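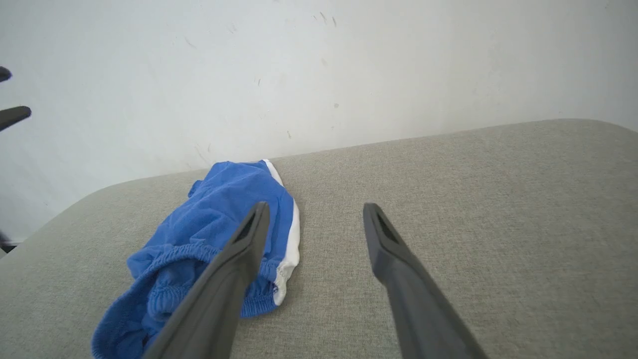
Recording Demonstrations for the Cloth Task

Trekham Robotics Club - Manipulation Group
Maintained by Kai Stöcker. Last edited in March.

Read this before your first recording slot. It covers the pick-and-fold task only. Rigid objects have their own page.

1. Before you start

Log in on the bench laptop and open the Nevico recorder. Set the session name to your initials plus the task number, for example ks-2. Check that the wrist camera preview is live and that the fingertips show in it. If the tips sit too low in the view, the mount has slipped. Loosen the two screws, tilt the mount and tighten again.

Set the recording limit to 60 seconds. Longer takes are rejected by the upload script.

2. Placing the garment

Use one garment per take. Drop it from hand height and leave it as it lands. Do not smooth it out. Crumpled starts are what the policy handles worst, and the current set has too few of them.

Keep the support surface clear of other items. Soft surfaces give a little under the fingers, so lower your approach height in small steps until the tips touch fabric without pushing into the padding.

3. The grasp

Open the gripper fully before you descend. Come down with one finger on each side of a raised fold. Waistbands and gathered elastic are easy to find in the camera view but spring back when pulled, so close slowly and wait for the force reading to settle before lifting.

If you pick up two layers by mistake, finish the take and mark it "multi". Do not delete it.

4. Ending a take

Open the gripper, retract, and press stop. Enter a label: good, multi, drop or abort. Unlabeled takes are skipped in training.

5. Upload

Run the sync script from the Maluleke folder. It prints the take count when done. The training set stood at 2168 takes at the last sync, 632 of them on cloth.

Known problems

- The recorder freezes if the laptop sleeps. Turn sleep off.
- Sync fails on Sunday mornings during the server backup. Try again after noon.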